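Hand-held gripper demonstration

Hand-held gripper demonstration is a method of collecting training data for robot manipulation in which a person performs a task while holding the same kind of gripper that a robot would later use. No robot arm takes part in the recording. The person opens and closes the jaws by hand, and cameras on the tools, often joined by one worn on the head, store what happens. The recordings are then used to train a control policy, usually by imitation learning. The method is widely described as cheap and fast. How well its results carry over to working robots is less settled than the promotional literature suggests.

Background

Earlier demonstration methods relied on teleoperation, in which an operator steers a real arm from a distance. Teleoperation ties up the robot, and its sessions are slow. Hand-held tools were proposed as a way around both problems, on the reasoning that a policy mostly needs to know where the fingertips go and what the tool camera sees along the way. The human arm behind the tool can then be ignored.

That reasoning holds only in part. A person's wrist makes small corrections that many robot arms cannot match in speed or range, and a demonstrator who leans in, shifts weight or changes grip leaves little trace of this in the data. Several groups filter out motions their robot could not reproduce. The share thrown away is not always reported.

Clear materials

Transparent sheets, films and panels are a known weak point. Depth sensors tend to read through them or return gaps, and color cameras pick up whatever lies behind the material along with reflections of the room lights. Two-handed work on clear sheets is therefore used as a hard test case for the method, often with something printed placed with the sheet so that there is at least one well-marked area in view.
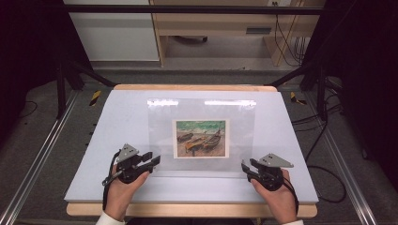
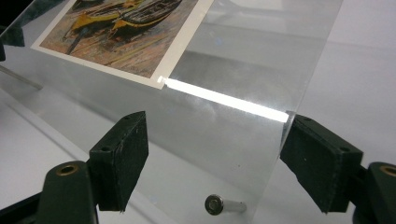
Two-handed work with a clear sheet and a print of beached boats, from head level (first) and from a camera on one of the grippers (second). Reflected light shows as white streaks or bars in both views.

The two kinds of view fail in different ways. A head-level camera keeps both tools and the whole work surface in sight, but the edge of a clear sheet may be only a few pixels wide. A tool camera comes much closer and can show the edge as a thin line, at the cost of losing most of the surroundings. Reflections also move as the camera moves, so a bright bar that marks one spot at one moment may mark another a second later. A policy can learn to follow the glare or the print in place of the sheet. Success rates alone will not reveal this if every trial is run under the same lamps.

Reported results

The Bondemia trials are the ones most often cited in favor of the method. They used 300 demonstrations of a sheet-handling task and reported success in 29 of 30 robot runs. All of the runs took place at the bench where the demonstrations had been recorded, with the same print. A later attempt at Dedton moved the bench to another room and changed the lighting. The robot completed 3 of 30 runs. Supporters have answered that the Dedton team used a different arm and a shorter calibration, and both points are fair – but a method said to be independent of the robot should not depend so heavily on either.

The Karakaya set, with 2000 demonstrations spread over many rooms, was intended to settle the matter. Policies trained on it did better under new lighting than those trained in one place. The gain was clear for opaque objects and small for transparent ones. The set also mixes experienced and first-time demonstrators without labeling them, which makes it hard to tell whether variety or skill accounts for the difference.

Criticism

Critics object most often to the way cost is counted. Published figures generally cover recording time and leave out tracking failures, discarded takes and the work of lining up several cameras. A second complaint concerns evaluation. Many studies judge success by eye, and for clear sheets it can be difficult to say from video whether an edge was gripped or merely pushed. Plastden, a test protocol for thin plastic parts, requires a physical check after each run, but few published studies have adopted it.

See also

Imitation learning
Teleoperation
Transparent object perception
Two-handed manipulation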